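Svitlana Sydorenko
August 20, 2025

1/ I promised to write what happened with our two-arm cell, the one where the robots put stationery on a shelf. It is a small fault but it took me very long to find, so maybe it helps someone.

2/ The job is simple. One arm takes a pencil case from the floor and puts it on the shelf, the other arm stays out of the way or helps. We had 880 good runs in the log and I was already relaxed. That was my mistake.

3/ In run 881 the right arm was holding a case and the gripper opened in the air. The case fell on the calculator. No error, no red light, the program continued and the arm "placed" nothing on the shelf very carefully.

4/ First I blamed the case. The cover is smooth, the fingers are smooth, so I thought it slipped. I put new rubber on the fingers and lost one full day. It dropped again after 151 runs.

5/ Then I looked at the gripper current in the log. When a thing slips, the fingers close more and you see a small bump. I had no bump. The current went to zero for a moment and then came back. So the motor had lost power and forgotten its grip.

6/ My colleague Ffion Prothero asked me at which position it happens. I did not know! I made a plot and both drops were in the same place, when the elbow is high and the wrist turns toward the shelf. There the cable is pulled the most.

7/ It was the plug at the wrist. The cable loop was too short by the width of a finger. In most poses it is fine, in this one pose it pulls on the plug and the contact opens for a few milliseconds.

8/ The worse part is the software. After the power comes back, the gripper driver starts again in "open" position and reports that it is ready. Our controller (we call it Lemar) only asked "are you ready?" and never "did you restart?". So it believed everything.

9/ With a pencil case this is funny. With something heavy, or with a hand below, it is not. We had a rule to keep hands out while the arms have power, and I am ashamed to say I broke it 2 times that week to pick up things that fell.

10/ What I changed: longer loop on the cable, a clamp before the plug so the plug carries no load, and Lemar now stops both arms if any driver restarts. Also a check of finger width before each placing. If the fingers are fully closed or fully open, there is no case, so stop.

11/ I will run 2,000 cycles before I say it is fixed. If it is still quiet in October, I will share the plot and the stop code. If you saw the same fault with another gripper, please write me which plug you use now.
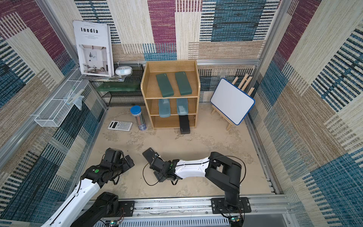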